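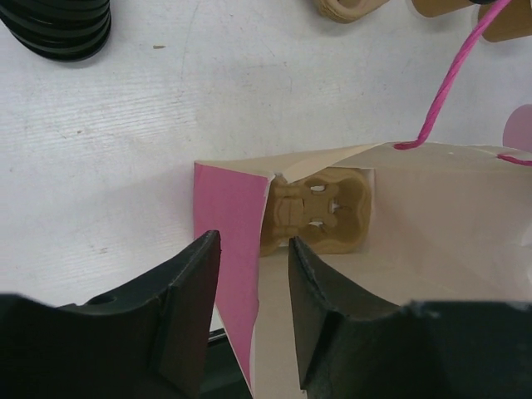

One reader wrote in December to ask whether creased gift bags can be ironed for reuse. They can, on the lowest setting with no steam. Fold the bag flat along its original lines, lay a cotton cloth over it and press each panel for 5 seconds. Foil and glitter finishes should be left alone.

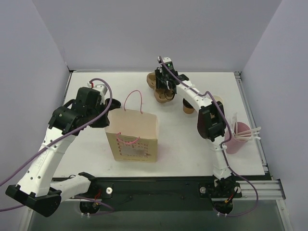
Let the paper cool under a heavy book for 11 minutes – longer for thick stock – then store it upright in a dry box.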